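Illatbridge to weigh cardboard separately from February

Illatbridge will begin collecting cardboard apart from mixed paper in February, under a revised contract with the hauler Drisside. The change applies to all addresses on the east side routes and to businesses that use the shared bins on Wurberg Street. Mixed paper, cans and glass stay on the current schedule.

Under the old contract, cardboard and paper were tipped into the same truck and sorted at the Zou transfer station. The station charges by weight and applies a surcharge when a load is more than 15 percent contaminated. Wet cardboard was the main cause of rejected loads last year, according to the town's public works office. Separate loads will be weighed on arrival and baled the same day.
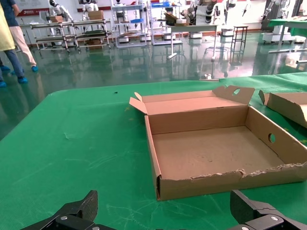
Drisside will accept corrugated cardboard in any color, with or without printing. Pieces must be flattened and no longer than 40 inches on any side. Tape and paper labels can stay on. Plastic liners, foam inserts and metal straps have to be removed. Physical damage does not affect the grade: a box with a ragged front edge and peeled layers is baled with the rest, and hand holes in the walls make no difference. Grease, paint and food residue do affect it, and boxes with those go in the trash.

Bundles should be tied with string and set out by 6 a.m., under cover if rain is forecast. The weight limit is 25 pounds per bundle. Crews will leave heavier bundles at the curb with a tag.

The new rate is $18 per quarter for businesses. Households pay nothing extra. The rate covers one pickup every two weeks, and additional pickups are billed separately. Businesses that already have a private cardboard contract can opt out by filing a copy of it with the public works office before the first billing period.

Route maps are posted at the transfer station and at the town office. The contract is up for review after one year, when the weights from the separate loads will be compared with the old mixed totals.

Contact the newsroom | Copyright Illatbridge News. All rights reserved. | Back to top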